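3.2 Smoothing the bottom sheet

I came to this part of the study thinking the duvet would be the hard bit. Wrong! In the July visits it was the fitted sheet that ate up the minutes, and when Suryani Pasaribu and I went back through our Karkcombe notes we found that 10 of our 13 bed-makers had gone over it at least twice before they touched anything else. Most of them used flat, open hands (hardly anyone pinched or tugged), and they tended to start in the middle, where the creases bunch up, and then push out toward the sides. 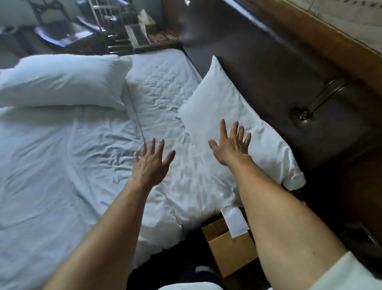 Figure 2. Open hands over a wrinkled fitted sheet, with both pillows still on the bed.

I'd always been taught to take the pillows off first, so I was surprised how many people just worked around them. One woman told me she props hers against the headboard "so they're out of my road," and then she smoothed right up to the pillowcase and stopped. The wrinkles under there stayed put, and she was fine with that! Rezaei's older interviews have people saying much the same thing about guest beds. We coded these cases as "partial smoothing" and kept them apart from the full strip-and-remake group, which I get to in 3.3.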